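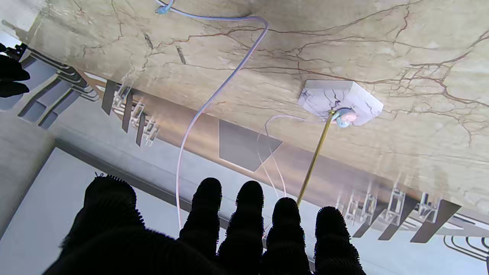
Comments lost after moving to a custom domain
Board: Hosting and Migration

tstrick_s
I moved my blog from a Monora subdomain to my own domain on 1/7/25. Posts came over intact. Comments did not. The export file lists 1374 comments and the new site shows 165. The importer log has no errors, it just says "complete." I'm on Plosell with the stock theme. Has anyone seen this?

Sunita Strickland

bendport_knits
Two questions. Did you import posts and comments in one pass, or separately? And did you change the permalink format before or after the import?

tstrick_s
One pass. I changed permalinks before the import, from date-and-title to title only.

bendport_knits
Then that is the cause. The importer matches each comment to a post by URL path. If the path in the export has the date in it and the new post doesn't, there is no match and the comment is skipped without a log entry. The 165 that survived are probably on static pages, where the path has no date.

Steps I used on my own site:

1. Back up the database on the new site. Do not rely on the host's nightly copy.

2. Set permalinks back to the old format and save twice. The first save doesn't always flush the rewrite rules.

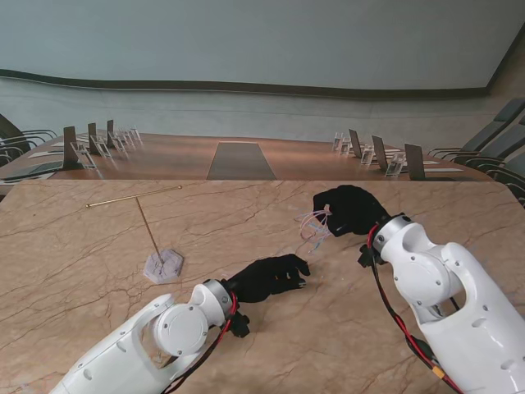 3. Delete the imported comments, then empty the comment trash. Leftover entries keep their IDs and will block the second import.

4. Run the import again with "comments only" checked.

5. Confirm the total against the export file before you touch permalinks again.

rowhouse_reader
I don't agree with step 3. Deleting comments also drops the reply threading, and the second import rebuilds it by timestamp. If two people replied in the same minute you get them in the wrong order. Better to leave the existing ones in place and split the export so it only has the missing comments.

bendport_knits
Threading is stored as a parent ID in the export. It is not rebuilt from timestamps. That was true of the old importer, which was replaced in October.
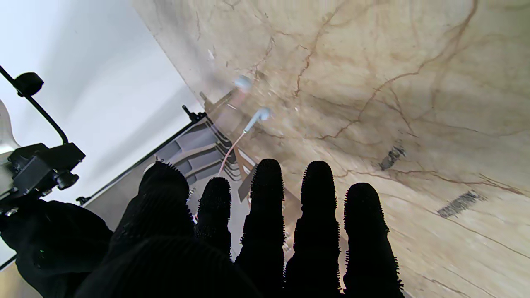
Tadeusz Śliwiński disagrees with both of you on the version. The October release changed it for new installs only. A site that was upgraded in place keeps the old importer until you remove the plugin and add it again. Check the plugin page: if it says version 6 you have the new one, and step 3 is safe.

rowhouse_reader
Fine, I was on an upgraded install. I still wouldn't delete anything without splitting the file first. Large files time out on shared hosting anyway. I keep mine to 200 comments per file.

tstrick_s
It was the old importer. I removed it, added it again, and followed the list with the file split. Total is now 1374 and the replies I checked are in order.

One leftover problem -- the avatars are all the gray default, including mine.
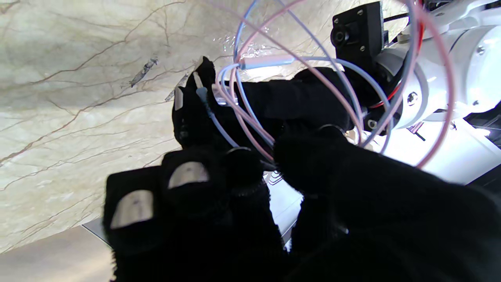
Re: Avatars after import

bendport_knits
Separate issue. Avatars are looked up by email hash, and the Monora export leaves out commenter email unless you tick the box for it. Run the export again with emails included.

tstrick_s
The old subdomain is already set to redirect. Can I still get into the export screen?

Tadeusz Śliwiński
Yes, through the account dashboard. The redirect only affects the public address. Blackwood, the default theme over there, hides the link under Tools, so look in that menu.

rowhouse_reader
Leave the redirect on while you do it. Turning it off and on again resets the feed, and your subscribers will get every post a second time.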